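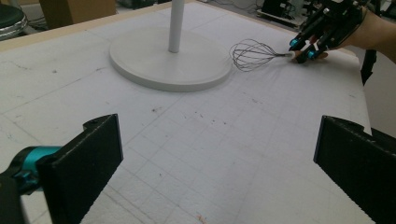

From: Signe Briem
To: handheld-grippers list
Date: Jun 3, 2019
Subject: Re: [handheld-grippers] Parallel paddles vs linkage fingers, whisk results

On the weekend the Clullwood group wrote:

> Thanks for the write-up on the spoon trials. We're still leaning
> toward buying a second pair of the wide paddles and being done with
> it. They line up with the camera, they're cheap to replace, and
> everyone here already knows how to drive them. Can you say what the
> linkage fingers get you that the paddles don't? And would you trust
> either of them with a whisk? Ours gets caught by the wires every
> time and then sulks.
>
> Also, does the grid on your bench do anything, or is it decor?

Taking these in the order I can answer them, which is backwards.

The grid is there so that two people can put an object back where it was without an argument. We don't feed it to anything. It's faint enough that the tracker ignores it, and the board is matte, so the overhead lights don't bounce off it the way they did off the old melamine. It does collect scuffs. We had a brief and bitter debate about whether the smudges help the visual odometry by giving it some texture to hang on to. I believe they do. I have no proof, and I'm not going to scrub the board to find out.

Now, the whisk. I'd trust either gripper with one, provided you grab the handle. If your operators are going in at the balloon end, no hardware purchase is going to save you. The wires give a little, the grip reads as closed, you lift, and the thing rolls round in the fingers and points at the floor. We lost most of an afternoon to this before somebody suggested the handle, which has been the recommended end for the whole history of baking.

With the handle as the target, here's how the two compared. Same bench, same whisk, two operators swapping over at the halfway mark.

Wide paddles: 80 clean pick-and-place runs out of the lot we started with, where clean means lifted, carried across the board and set down without a regrip.

Linkage fingers with the small white tip pads: 87, from the same number of starts.

Please don't put that in a slide. Seven runs is the difference between a good coffee and a bad one. What interested me was the failures. The paddles failed early, on the approach, nearly always because the operator couldn't get them low enough round a thin handle lying flat on the board. You've got a lot of paddle down there and it all wants to touch the table first. The linkage fingers got to the handle easily and then failed late, at the set-down, when the tip let go on one side before the other and the whisk swung.

So to your actual question. The linkage fingers get you reach into tight spots. We keep a round weighted base with a pole on the board as an obstacle, and putting the whisk right beside it makes the paddles miserable. One finger is forever bumping the rim. The linkages come in from the side and hardly notice. If your kitchen is all open bench, save your money. If your kitchen looks like a kitchen, think again.

What they cost you is everything else:

- The joints loosen. The blue ones on ours are printed, and after 3000 cycles on the wear rig there was enough slop that I could waggle the fingertip by hand and make a small clicking sound, which annoyed the rest of the lab. Femar sell a metal version. I haven't tried it, and I won't until the budget colour changes from red.

- Your hand gets in the shot. With the paddles, your fingers stay well behind the camera. With the linkages, whoever is holding the thing tends to tuck their fingers in behind the mechanism, and then a second camera across the bench gets a lovely view of knuckles. It matters if you're estimating finger pose from outside. Lund's mask script deals with most of it, though it did once mask the whisk.

- Training. New operators were comfortable on the paddles before lunch. The linkages took them a couple of days, with sighing.

On cameras: I'd stay with the wide lens on the paddle unit no matter what you choose for the other hand. Having both fingertips always in view at the bottom of the picture is worth more than I gave it credit for in November, when I told this list it was a waste of pixels. I'm aware that the archive is searchable. A few of you have been kind enough to send me the link.

On controllers, I have less to say. We're running both units off the Trultmont board with the stock firmware. The close-detect threshold needs lowering for anything as skinny as a whisk handle, otherwise it decides it has missed and opens up again out of politeness. Turn it down in small steps. If you go too far it will report a successful grasp on nothing at all, with total confidence, and your dataset will fill up with mime.

If you do want to try the linkages before buying, I can post you our older pair. They're the clicky ones. You'd pay the freight, and I'd want them back before our next round of trials, because the newer pair is spoken for and I don't fancy doing ladles with paddles again.

Still to do at this end: the same comparison with the obstacle moved further in, a rubber sleeve on the paddle faces (the texture on them wears smooth at the tips), and a wooden spoon rerun with the lowered threshold. I'll send the logs when they've been sorted into folders with sensible names. At present one of them is called "final whisk real".

Cheers,
Signe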